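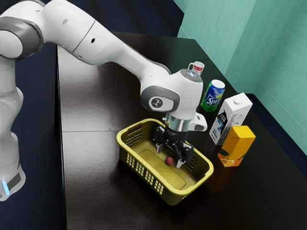 Glossy table top shows white haze after every cleaning

Posted in Home Care, January
by ralitz_house

I have a dark dining table with a high gloss finish, bought secondhand, so I have no paperwork for it. Every time I clean it I end up with a whitish haze that shows up when the light comes in low, worst at 3 in the afternoon. I can write my name in it with a finger.

What I have been doing is spraying it with a furniture polish and wiping with paper towels. The polish is from Lemameo and the can says it is fine for sealed wood. I have also tried plain water, which left streaks but less haze. There are some fine scratches too, mostly where the plates go. I don't know if the finish is lacquer or polyurethane or something else.

Can I get the haze off without refinishing the whole top? And is there something I should be using every week in place of the polish? I would rather not spend a lot. A shop in town quoted me 366 dollars to rub it out and I am not ready to do that yet.

boersma_finishing

If you can write in it with a finger, it is most likely polish buildup. Damage in the finish itself does not move when you touch it.

Take the old polish off first. Mix a few drops of clear dish soap into a quart of lukewarm water. Wet a soft cotton cloth, wring it out hard, and wipe a section the size of a place mat. Go over it with a second cloth dampened in clean water, then dry it right away with a third. Do the entire top this way and change the soapy water when it turns cloudy. You may need to do it twice if the polish has been going on for years.

If it still feels greasy after that, use mineral spirits on a cloth. Try it on the underside edge first and leave the spot alone for 30 minutes. Open a window, wear gloves, and lay the used cloths flat outside to dry before you throw them out. Mineral spirits will not hurt lacquer or polyurethane that has cured. Do not use alcohol or acetone. Alcohol softens shellac and can cloud lacquer, and acetone will take the finish off.

Stop using paper towels. They are rough enough to leave fine scratches on a high gloss surface, more so on a dark one where every mark shows. Microfiber is fine if you wash it without fabric softener.

For every week, a barely damp cloth followed by a dry one is enough. You don't need polish on a sealed top.

The scratches are a separate job. Once the surface is clean, look at them again under a lamp held low. Light ones can be reduced with an automotive swirl remover, worked by hand in straight lines along the length of the table. Leave anything you can catch with a fingernail for the shop.

ikel44

vinegar and water, half and half. works on my table and my windows. never had haze

boersma_finishing

I would go a lot weaker than half and half on a finish you can't identify. A tablespoon in a quart of water is plenty, and plain soap does the same job.

ralitz_house

I did the soap and water on Wednesday, two rounds. The first bucket came out gray. The haze is gone on most of it except one strip by the window, which feels slightly tacky. I will test the mineral spirits under the edge this weekend.

The scratches do show more now that it is clean. Is 600 grit paper too coarse to start on those?

boersma_finishing

Yes, much too coarse. It will leave a dull patch that you then have to polish back up, and you could go through the finish near the edges. Stay with the swirl remover, and do the tacky strip first.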